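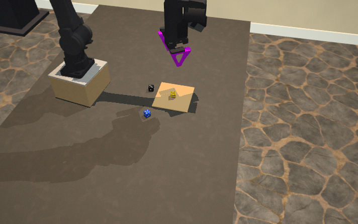
Simulated bench: arm on its box, the board, three dice. Render, not a photo.

Home | Guides | Budgeting | Parts | Forum | Contact

We use cookies to remember your settings. Accept / Manage

How to budget a small tabletop arm cell (sim first, then spend)

Updated 23rd October

Quick one. People keep asking for our shopping order so I'm writing it down before the next purchase round eats my week. It's for a small lab, classroom or shop buying a first arm for pick and place. Not welding, not palletizing. Small stuff on a table.

Step 1. Build the bench in the simulator

Before any quotes. Before the email to the salesperson. Table, pedestal, arm, a target area, a few small objects. Dice are great for this, simple shape, easy to tell apart by color. Ours has yellow, black and blue. One is on the board, the other two are on the tabletop.

Put the real dimensions in. Measure the room you have, with the door open. Don't type in the table you wish you had.

Any simulator that loads your arm model will do. Budget line for software: zero if you go open source, but write down the hours. We logged 39 hours at Branodcombe to get a bench we trusted. Somebody pays for those.

Step 2. Check reach before you pick the arm

Run the arm to every corner of the work area, gripper pointing down. Then again with the gripper tilted. Arms that reach fine straight down can get stuck near their own base, and you lose a strip of table you thought you were paying for.

Write down:

- farthest point you need
- closest point you need
- tallest thing the gripper has to clear
- heaviest part, plus the gripper itself (everybody forgets the gripper)

Now look at catalogs. Not before.

Step 3. Price the pedestal

Gets left off nearly every first budget I see. An arm bolted straight to the table may sit too low, an arm on a flimsy box shakes. Try two or three heights in sim, it's a one-line change, then get a quote for the height that worked. Ask for the bolt pattern in writing. The Teltmont bench got a pedestal with the wrong holes and a machine shop bill for $177 to fix it. Cheap lesson, still annoying.

Step 4. Fingers

Buy the gripper, plan to replace the fingers. Stock ones are rarely right for your part. Bright fingers help in the viewer, you can tell at a glance where they end and the black hardware starts. Ours are purple in the sim. On a real bench color matters less than what the surface grips like, so put money aside for pads.

Order 3 sets of fingers. One on, one spare, one to ruin.

Step 5. Lights and shadows

Only if you're using a camera. Look at the render again: big arm shadow over the near part of the table, more around the board. A vision setup that works on a clean table can fall over when the arm shades the part it's looking for. Move the light around in sim, save the settings that give you trouble and show them to whoever is quoting the camera.

Then budget for:

- camera and lens
- mount (a stiff one)
- two lights, diffused
- cables longer then you think

Step 6. The boring lines

Power strip, e-stop, guarding if your site needs it (ask your safety person, do it early), shipping, a spare power supply, training time. Segers is the name on our spreadsheet template and it has a row for each of these. If a row is blank you either don't need it or you forgot it. Put a zero in so you know which.

Shipping on a pedestal is silly money by the way. Ask if they'll put it on the same pallet as the arm.

Step 7. Get quotes, all on one sheet

Send every vendor the same page: reach, payload, pedestal height, voltage, delivery date. Attach a render of the bench. Saves a lot of back and forth, they can see what you mean by "small parts on a board."

Ask each one:

- Lead time today, not typical lead time
- What's in the box and what isn't
- Cost of a replacement joint
- Warranty start date, shipping or install?
- Is there a model file for the simulator, and does it match the current version

That last one bit us on the Gunari project. Old model file, link lengths slightly off, and we had to redo the reach checks in August with the order already half approved.

Step 8. Order in this sequence

1. Arm and controller (longest wait)
2. Pedestal
3. Gripper and fingers
4. Camera, mount, lights
5. Everything else

Keep playing in sim while you wait. Write the pick routine, write the boring one that parks the arm, test both. You'll change your mind about where the board goes at least once, and its free to move it there.

Hold back some cash until the arm has been running 5 weeks. Things show up.

Spreadsheet link is in the Parts section. Comments open below.

Shares: 177 | Comments: 39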